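Running a Toaster Oven Demonstration at a Lab Open Day

Written by Tarun Chauhan, with corrections from Valentyna Mykhailiuk. For station leads at the Kuzmenko building. Applies to the January open day and to school visits booked under the same plan.

Scope

This page covers one station: a single arm with a parallel gripper working at a toaster oven with a drop-down door. It assumes the arm is already commissioned and that you have run it before under supervision. Network setup, badge access and the visitor route are covered in the Tusatora visitor plan and are not repeated.

The demonstration is short. Visitors watch the arm reach into an open oven toward a bowl on the rack. The operator drives the arm by hand from the control desk, and a second person talks to the group. Do not combine the two roles. An operator who is answering questions has stopped watching the gripper.

What you need

The arm, its controller and the emergency stop on a long lead.
One toaster oven with a wire rack, unplugged for the entire day.
One bowl with a rim the gripper fingers can close on.
One piece of play food or real fruit, small enough to sit inside the bowl.
A wrist camera and a fixed camera, both recording to the Clusasano logger.
Floor tape and a barrier for the visitor line.

Before the doors open

1. Place the oven against the wall and mark its corners on the floor with tape. Visitors will not touch it, but the arm will push it sooner or later, and the tape shows you how far it has moved.

2. Unplug the oven and tag the plug. A warm oven adds nothing to the demonstration and rules out reaching in to reset the bowl.

3. Lower the door fully before the arm is powered. The door of a small oven is light and its hinge springs are weak. If the arm leans on it, the whole oven tips forward. Treat the door as a no-contact surface.

4. Set the rack at mid-height. With the rack too high, a tall bowl leaves no room for the fingers between its rim and the upper heating elements. Leave at least 25 mm of clearance above the rim. Measure it with a ruler.

5. Set the bowl on the rack away from the control panel side if the arm comes in from that side. The body of the gripper is much wider than its fingers, and it needs somewhere to go while the fingers are inside.

6. Start the logger and check both camera views. Confirm that the clocks agree. If they differ by more than one step, restart the logger before recording anything.

7. Move the arm through its path once at 12 percent speed with the barrier closed. Stop at the mouth of the oven and look from the side before continuing.

Making the approach

Bring the arm down from above, well forward of the oven front. Stop when the fingers are level with the opening. Rotate the wrist here, in free space. Rotating inside the cavity is the most common cause of contact with the side wall, and the sound carries across the room.

Move in along a single axis. Keep the fingers apart and stay above the rack wires. A finger tip that drops between two wires will lift the rack on the way out, and the bowl goes with it.

Use both views. The fixed camera gives the position of the arm relative to the cavity. The wrist camera gives the last few centimeters, but it sits close to the hardware and a bright window will wash out part of its view. Close the blinds if you can. If the room has to stay bright, rely on the fixed view for distance.

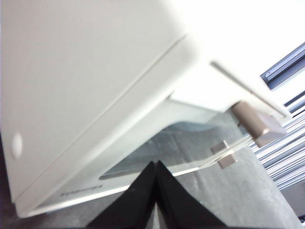

Wrist view first, with the tip of the gripper finger near a clear panel; fixed view second, at the oven.
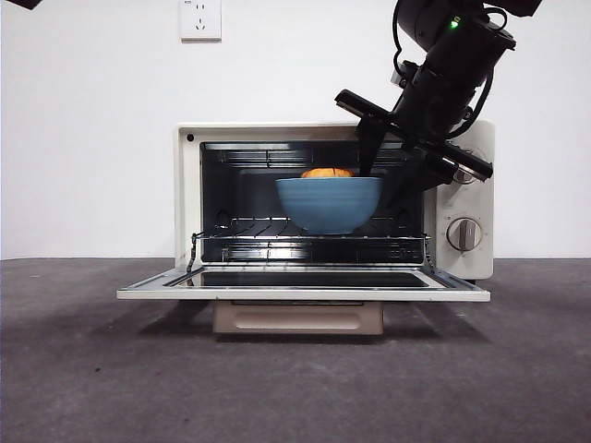 Why is the arm driven by a person when it could repeat a stored path?

A stored path depends on the oven and the bowl being exactly where they were when the path was recorded. During an open day the bowl is reset by hand between groups and the oven creeps on the carpet. An operator corrects for both without stopping. The driven runs are also kept as training data, and small differences between them are useful for that purpose.

Gripping and lifting

Close on the near rim with one finger inside the bowl and one outside. Do not attempt to span the full bowl unless you have checked its diameter against the maximum opening of the gripper. Set the grip force to 4 on the controller scale. Higher settings will hold glazed ceramic no better, and the finger pads wear faster.

Lift only enough to clear the rack wires, then withdraw along the same axis used for entry. If the bowl tilts, set it down, open, and start again. A second attempt is acceptable in front of visitors. Explain that it is a second attempt and carry on.

For younger groups, stop after the reach and skip the lift. Valentyna prefers this for any group standing at the barrier, and it is the default in the current plan.

Talking to the group

State what the operator is doing before the arm moves. Point out the two camera views on the monitor and say which one the operator is using. Expect to be asked whether the oven is on. Show the tagged plug.

The Prandach archive held 1,359 recorded runs from this station when the page was last revised. Visitors tend to ask for a number, so use that one until the page is updated.

Resetting between groups

Retract the arm to its parked position and press the emergency stop before anyone reaches into the oven. Check the rack, the tape marks and the door. Put the food back in the bowl. Release the stop, confirm that the controller shows no fault, and reopen the barrier.

Faults

Rack lifts on exit: the fingers entered too low. Raise the entry height and repeat the slow pass.

Oven shifts off its marks: stop, push it back by hand, and check the door hinge for play.

Wrist view freezes: halt the arm at once. Do not finish the motion on the fixed view alone.

Log the time and the run number for every fault, including those cleared in a few seconds. Send the sheet to Tarun at the end of the day with the logger drive.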